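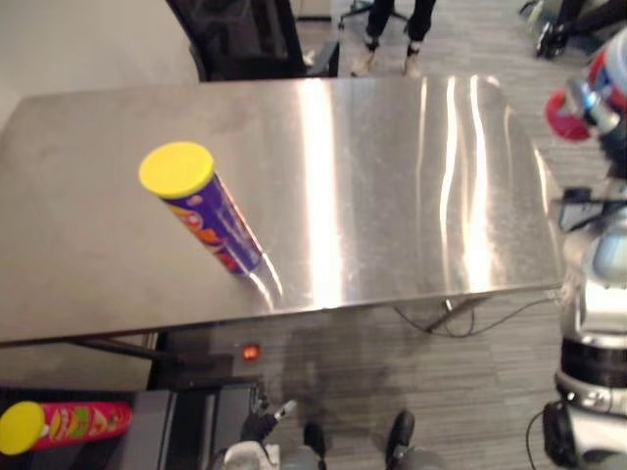 *Folie 1: Lila Dose auf Edelstahl, Deckel gelb. Die zweite liegt eine Etage tiefer.*

## Einstieg (Folie kurz stehen lassen)

- Begrüßung, Dank an Obinna Bashir für den Platz gleich nach der Mittagspause.
- Titel laut vorlesen: "Rund auf glatt. Snackdosen im Büro Nultberg."
- Beide Dosen liegen. Eine Dose hat zwei Flächen zum Stehen und eine zum Wegrollen, und im Büro gewinnt meistens die dritte.
- Frage ins Publikum: Wer hat zu Hause so eine Dose mit Schrauben drin? (Hände abwarten, es sind immer mehr, als man zugeben will.)

## Der Tisch

- Edelstahl, gebürstet, darunter grau gestreifter Teppich. Großküche oben, Großraum unten.
- Schlieren sieht man auf der Platte bei jedem Deckenlicht. Wir haben im Januar zwei Putzmittel probiert - jetzt haben wir zwei Sorten Schlieren.
- Krümel dagegen sind vom Stahl in einem Wisch weg. Sie liegen dann auf dem Teppich.
- Der Tisch von Serkholm hat etwa 700 Euro gekostet, ein Rand gegen das Rollen wäre extra gewesen. Pause für den Seufzer.
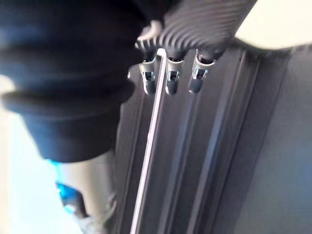 ## Was wir geändert haben

- Dosen kommen hochkant ins Regal, Deckel nach oben. Klingt banal, brauchte 16 Mails.
- Leere Dosen sammelt Clanside. Ausspülen ist freiwillig und wird auch so gehandhabt.
- Nach 18 Uhr wird nichts mehr nachgefüllt.
- Falls noch Zeit ist: die Geschichte mit dem Paprikapulver. Sonst gleich zu den Fragen.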